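# Why the line at Gotanley moves so slow (and why people stay in it anyway)

Final report, Food and Community seminar
February 12, 2026

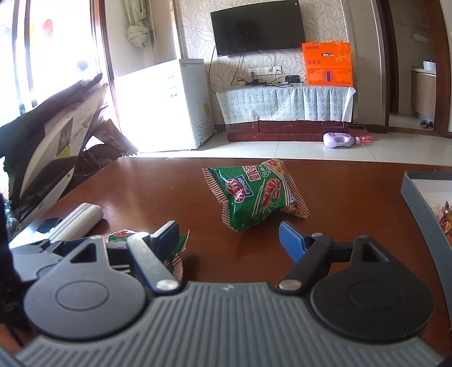
*Fig. 1. Gripper with blue finger pads, over the table.*

I picked Gotanley for my project mostly because I was already eating there. It's a dumpling and soup counter four blocks from campus, next to the Fulholm laundromat, and last spring it moved out of a tiny space on the same street into a place with real seats. My question was pretty simple: when a small restaurant with a line gets bigger, what happens to the line? I figured it would go away. It didn't, and I spent most of a semester standing in it.

## How I did it

I went at dinner, always between opening and 8, and wrote down when I joined the line, when I ordered, and when food showed up. I also talked to people while I waited, which was the fun part! I ended up with 34 visits' worth of notes, a few of them hard to read thanks to chili oil. Tainá Fontes, who was in my section, did five of those visits for me when I had the flu, and her notes are way neater than mine.

I interviewed the owner, Maricruz Espinoza, twice, and one of the cooks, Natanael Dantas, once, on his break, on an upside-down milk crate in the alley. For comparison I ate at Eltik, the noodle place across the street, which never has a line and is (in my opinion) perfectly good.

I gave out a short survey too, on paper. People were really nice about it except when their number was getting called.

## What I found about the wait

The old place had 8 seats. Maricruz told me that everybody assumed the seats were the problem, and so did she, and that's why she signed the lease. But dumplings at Gotanley are folded to order by two people, and there are still two people. So the bigger room filled up with folks who were sitting down and waiting where they used to be standing up and waiting.

The wait to order got shorter and the wait for food got longer. Put together, my waits in the new place came out close to what regulars remembered from the old one. I know memory isn't great data. Daiane Magalhães, who has been going since the first month, was very sure it used to be faster, and her sister, standing right there, was very sure it used to be slower.

Natanael had the clearest explanation. The dough has to rest, and they only have room in the walk-in for so many trays. On a busy night they run through 706 dumplings and then they're out, and the sign goes up. A third folder would just mean the sign goes up sooner. I hadn't thought of that at all when I wrote my proposal, and it kind of knocked over my first hypothesis.

## What people said they were waiting for

I expected the survey to be all about the food. The pork and pickled cabbage got mentioned a lot (get it pan-fried, not boiled, if you go), and so did the beef broth. But when I asked what they'd miss if the wait disappeared, a lot of people wrote something about the people in line with them. One person wrote "my neighbors, weirdly." Another wrote "nothing, please make it disappear," which is fair.

A couple of regulars didn't like the new room. It's brighter, it's louder, and the music is different. They said the old place made you share a table and now you don't have to. Maricruz heard this too, and in March she's putting in one long table down the middle to see if people will use it. I wish that were happening before my due date.

Eltik was useful here. I asked people in the Gotanley line if they'd ever gone across the street, and most had. They liked it! They said it was where you go when you're hungry, and Gotanley is where you go when you've planned to. I keep thinking about that, because the prices are nearly the same.

## Problems with this project

- I only talked to people who were willing to wait. Anybody who saw the line and walked off isn't in here, and those are probably the people I needed most.
- I never went at lunch. I have lab at lunch.
- I started bringing friends halfway through, and groups get seated differently from one person alone, so my early and late visits don't match up very well.
- Maricruz gave me free dumplings on both interview days. I tried not to let this affect anything, but I'm putting it in.

If I did this over I'd stand across the street for a few evenings and watch who turns around. I'd also read the Jelínek chapter on queues at the start — it was on the syllabus the whole time and I got to it in the last two weeks.

## Thanks

To Tainá for the flu visits, to Maricruz and Natanael for putting up with me during dinner service, and to Celina Sadowski, who read two drafts and made me take out a whole page about vinegar. The survey form and my typed-up notes are in the class folder under my name.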